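How Does a Hair Roller Hold On?

Hair rollers are small tubes that people use to make their hair curl or puff up. Some need a pin or a clip to stay in place. Others stay up by themselves. You wind the hair around them, let go, and they sit there on your head. This page explains how the second kind works, and why the same idea turns up on your shoes and your coat.

What is a self-grip roller?

A self-grip roller is a hollow tube with a fuzzy outside. The fuzz is made of many tiny hooks. If you press a roller lightly against your palm, it feels scratchy. If you press it against a wool sweater, it sticks, and you have to pull to get it off.

The hooks do the same thing to hair. A single hook is very weak. It can hold on to a hair or two, and a gentle tug will free it. But a roller has so many hooks that together they can carry the weight of the roller and the hair wound around it.

The tube is light because it is hollow. That matters. A heavy roller would slide down and pull on your scalp. The hollow middle also lets air move through, and moving air helps damp hair dry.

Where did the idea come from?

Long before anyone made hooks out of plastic, plants were using them. Burdock is a tall weed that grows beside paths and in fields. Its seeds are packed inside round burrs, and each burr is covered with small hooks. When a dog or a deer brushes past, the burrs catch in its fur and ride along. Later they drop off somewhere else, and new burdock plants can grow there.

If you have ever walked through long grass in October and come home with burrs on your socks, you have carried seeds for a plant.

People copied the hooks to make fasteners for shoes, coats and school bags. One side of the fastener has hooks and the other side has soft loops. A self-grip roller has only the hook side. Your hair takes the place of the loops.

Why does hair catch on it?

Hair looks smooth, but it isn't perfectly smooth. Each hair is covered in very thin scales that overlap like the shingles on a roof. You can't see them without a microscope. You can feel them, though. Hold one long hair at the end and slide your fingers along it toward the root. Then slide them the other way. One direction should feel a little rougher.

Hooks don't need the scales in order to work, but the roughness helps. It makes the hairs slide less once they have been caught.
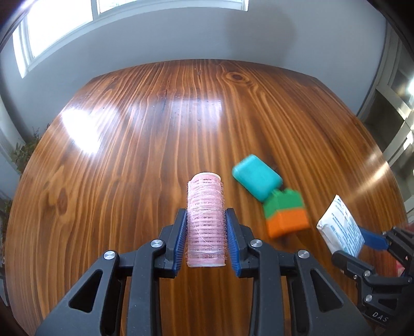
Hairs also get left behind. When a roller comes out, a few strands usually stay wrapped around it. These are often hairs that were ready to fall out anyway. Everybody loses hairs every day, and most of them go down the drain or onto the floor. On a roller they get tangled up in the hooks and stay where you can see them.

Why does the hair stay curled?

The hooks only hold the hair still. The curl comes from something that happens inside the hair itself.

Hair is made of a material called keratin. Your fingernails are made of it too, and so are the horns of a sheep. Inside each hair, long chains of keratin lie side by side, and they are joined to each other by weak links.

Water breaks some of those links. That is why wet hair bends and stretches more easily than dry hair. When the hair dries, the links form again. If the hair was straight when it dried, the links hold it straight. If it was wound around a roller, the links hold it in a curve.

Heat can do a similar job. When warm hair cools down on a roller, it keeps some of the roller's shape.

The curl doesn't last forever. Rain, a bath or a damp day puts water back into the hair and the links let go again. Then the hair returns to the shape it had before.

Does the size matter?

Yes. A wide roller makes a big, loose wave. A narrow one makes a tight curl. You can test this with a strip of paper. Wind one strip around a pencil and another around a broom handle, hold them for a minute, and let go. The strip from the pencil will curl more tightly.

The length of the hair matters too. Short hair may go around a wide roller only once, so it comes out bent a little and not curly at all. Long hair goes around many times.

Try it: which things stick?

You will need one clean self-grip roller and some things from around the house. Ask the person who owns the roller before you borrow it.

Find a piece of wool, a cotton T-shirt, a sheet of paper, a plastic bag and a paper towel. Lay them flat on a table. Put the roller on each one, press down gently, and count to 10. Then lift the roller straight up. Write down whether the thing came up with it, came up and fell off, or didn't move.

Minttu Mustonen's class at Mardale School tried this with 30 different materials. Wool and fleece held best. Paper and plastic didn't hold at all, because they have no loose threads for the hooks to catch. The biggest argument was over the paper towel, which held for one group and dropped for another. They had used different kinds.

Don't put the roller in your own hair or a friend's hair unless an adult is helping. If it is rolled the wrong way, it can get badly tangled. Keep it away from pets as well.

How do you clean a roller?

A roller full of old hair doesn't grip well. The strands lie over the hooks and cover them up. To clean one:

Pull off the loose hairs with your fingers.
Slide the tip of a comb under any hairs that are wound tightly, and lift.
Wash the roller in warm water with a drop of shampoo.
Rinse it and leave it to dry on a towel.

Tightly wound hairs may need to be snipped. Ask an adult to do that part with small scissors, so the mesh doesn't get cut.

Words to know

Burr: a seed case covered with hooks or prickles.
Keratin: the material that makes up hair, nails and horns.
Mesh: a material with many small holes in it, like a net.
Scalp: the skin on your head where your hair grows.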